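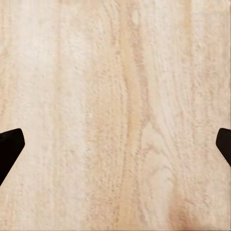
Last updated: February, 4:40 pm

OK, so I'm still chasing the Skalero parser crash, and I think I've finally got somewhere! The fuzzer stopped at input 2,092 again, same as last night, with the heap checker complaining about a write one byte past the end of the buffer.

Tried so far:
Rebuilt with the address checker on – same crash, nicer stack trace.
Swapped in the older Yeon library. No change at all (and it took me all of lunch).
Cut the header field down from 2,512 bytes to 2,055. Crash gone, which got me looking at the length check.
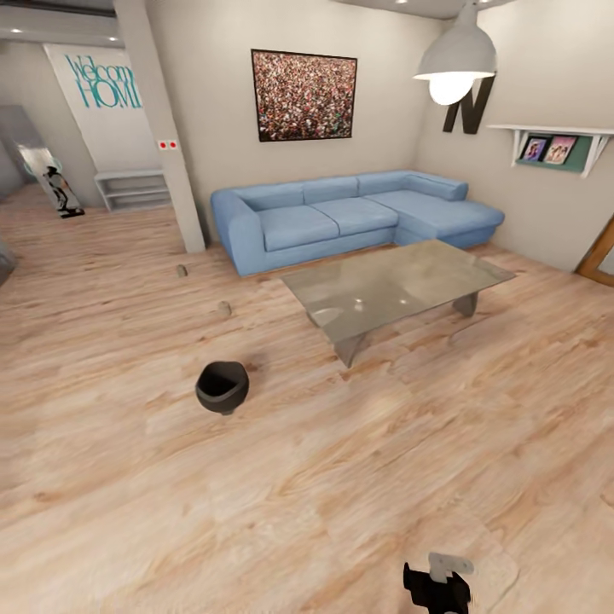 Living room with glass coffee table

The check in the Bradlow copy routine uses "less than or equal to", so a field that fills the buffer exactly leaves no space for the ending zero. I changed it to plain "less than" and ran the whole set of 2,954 inputs – clean!

Leaving this open until the Prerutley build has the patch too. Could somebody with access to that branch merge it and rerun input 2,092 for me?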